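Ticket: Pay-per-view replay stops at the main event, Sustis app on TV
Opened by: Kastriot Trajkovski
Product: Drernon Wrestling, May show, replay
Status: Closed

I bought the May show and couldn't watch it live, so I started the replay the next morning. The undercard plays fine. When it gets to the Milošević title match the picture freezes during his entrance, the sound carries on for a few seconds, and then I get "Playback error 5". Going back in sends me to the start of the whole show. I have tried it on the TV app and in the browser on my laptop. Live channels work on both.

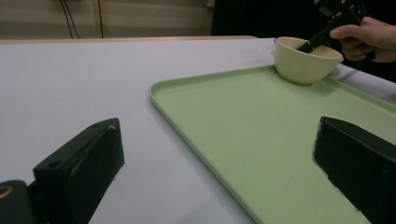
Category: Replays and on demand

Reply from support, 09:40
Thanks for the report. Error 5 means the player asked for a piece of the video and didn't get it. Please sign out of the TV app, switch the TV off at the wall, then sign in again and try the replay from the chapter list. Let us know the version number shown under Settings, About.

Kastriot Trajkovski, 10:25
Done. No change. The chapter list only goes as far as the tag match, there is nothing after it for the title match. Version is 5.5. I also tried dragging the bar past the entrance. It jumps back to the same place each time, just after the Wilier advert on the big screen.

Reply from support, 11:10
The missing chapter is useful, thank you. We have played the replay here on the same version and it stops at the same point, so your TV and connection are fine and you don't need to reset anything else. Passed to the video team.

Internal note, 11:30
Replay was cut from the live recording overnight. The recorder changed files during the entrance and the second file was never joined on. The player thinks the show is full length because the running time was typed in by hand. Segment 3,679 is the first one missing. Everything after that gives error 5.

Internal note, 13:05
Second file found on the backup recorder. Checked through to the end of the show, including the post-match interview. Joining and uploading again. Old copy to be taken down once the new one plays on TV, phone and browser.
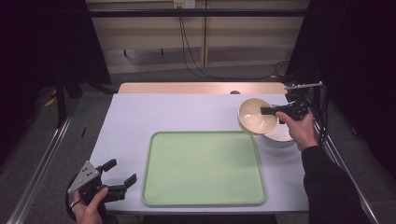
Bowl, plate and green tray on the table

Reply from support, 15:20
A new copy of the replay is up. Please close the app fully before you open it, or it may go back to the old one. The title match now has its own chapter. Your place in the show will have been lost, sorry about that.

Kastriot Trajkovski, 16:45
Works now on the TV. Watched from the entrance to the bell with no freezing. In the browser I still got the error until I cleared the saved data for the site, then it was all right. The commentary is slightly behind the picture for about five minutes after the entrance and then it catches up.

Reply from support, 17:05
Thanks for checking both. We have logged the commentary delay as a separate ticket and added the browser step to the help page. Closing this one. Reply here if the error comes back.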